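Toy block

Toy blocks (also building blocks or wooden cubes) are small solid pieces, usually of wood, used by children for stacking, sorting and simple construction. The most common shape is the cube, followed by the rectangular brick, the cylinder and the triangular prism. Blocks are sold in sets, often with a box that doubles as storage.

Materials and sizes

Most wooden blocks are cut from beech, maple, birch or rubberwood. These woods are hard enough to keep their edges and do not splinter easily. Softer woods such as pine are cheaper but dent when dropped. Cubes for toddlers are usually larger than those meant for school use. The 35-millimeter cube made by the Sastley workshop is typical of the middle range – big enough to be safe for small children, small enough to be picked up with two fingers.

Edges are sanded or slightly rounded before finishing. Plain blocks may be oiled or waxed, while colored ones are either dyed, leaving the grain visible, or painted.

Color

Red, yellow, green and blue are the usual colors in a basic set. Strong, clearly different colors make blocks useful for sorting games, in which pieces are grouped by color before they are put away. The Nimri set, designed by Noreen Rajput, uses a single color for each shape. Other makers color only the cubes and leave the remaining pieces plain.
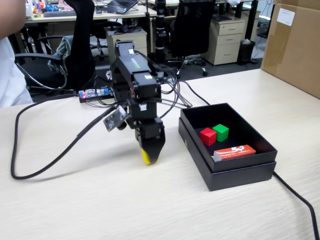
Storage

Blocks are kept in boxes, trays, cloth bags or low carts. A rigid box with an open top is the simplest arrangement, as pieces can be dropped in from any side and found again without unpacking. Fitted trays hold every piece in a set position and show at once when one is missing, but they take longer to fill. In classrooms, larger sets are often divided among several boxes by shape.

The Satdale school collection, cataloged by Zeeshan Bhutto, holds 625 blocks, most of them cubes. Its oldest pieces still have their original box, which has a sliding lid.

Care

Wooden blocks are wiped with a damp cloth and dried in the open air. Soaking raises the grain and can lift paint. Chipped edges on plain blocks can be smoothed with fine sandpaper; painted blocks need a new coat afterward.

See also: Sorting game, Stacking toy, Toy box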